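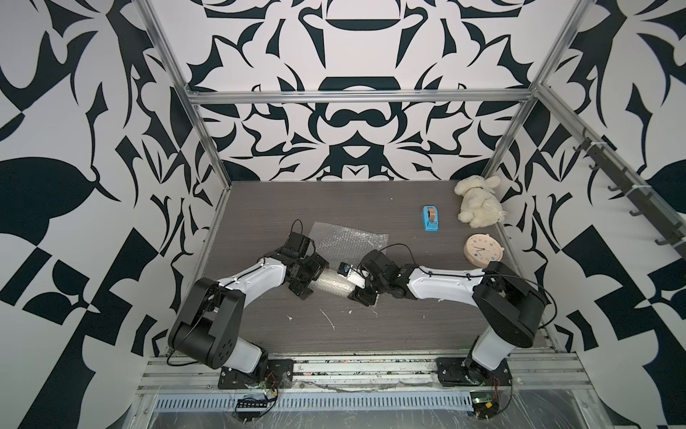 Best way to transfer highlife LPs without losing the quiet parts?

Posted in April by trernel_side_b

This site uses cookies to remember your login. By staying on the page you accept them.

I have been given a box of West African records, mostly highlife and juju from the seventies, plus a few apala and fuji LPs. I want to get them onto my computer while I still have a working turntable. There are 323 sides to get through, so I'd like to settle on a method before I start.

My trouble is with level. The first track on a side is often a short vocal opening with almost nothing behind it, and then the drums come in very loud. If I set the recording level for the drums, the opening sits down in the hiss. If I set it for the opening, the drums distort. Some of these sides are one long track of nearly 30 minutes, so I can't stop and adjust partway.

I'm using a plain belt-drive deck, a Flaren phono box and an old laptop. Is there a setting I'm missing, or do I need different gear?

manolakis_dub

Set the level for the loudest part of the side and leave it alone. Play a minute of the drums first, bring the peaks up to about 6 dB below the top, then go back to the start and record the whole side.

Check that you are recording in 24 bit. Many programs come set to 16. With 24 bit you can raise the opening later in software and it won't pick up any hiss worth worrying about from the recording itself. The hiss you hear then is the record, and on a lot of Nigerian pressings from that time there is plenty of it – a good wash helps some, but not with worn grooves.

Save the raw file before you touch anything. I cleaned up my first 90 sides too hard and took the edge off the shekere and the bells. I had to do them all again.

Also, with long sides the level is usually cut lower to fit everything in, so check it again for each record.

rornley_listener

Just use the auto level. Works fine for me.

oldgroove900

Please don't use auto level for this. It turns the quiet opening up and then ducks when the drums arrive, and you can't undo it afterward.

I agree with the 24 bit advice. I'd add that you should look at the phono box. If it has a gain switch on the back, try the lower setting. Mine was overloading before the signal ever got to the computer, and turning down the level on the laptop did nothing for it.

Write the matrix number from the run-out into the file name too. Labels on these get swapped between sides now and then.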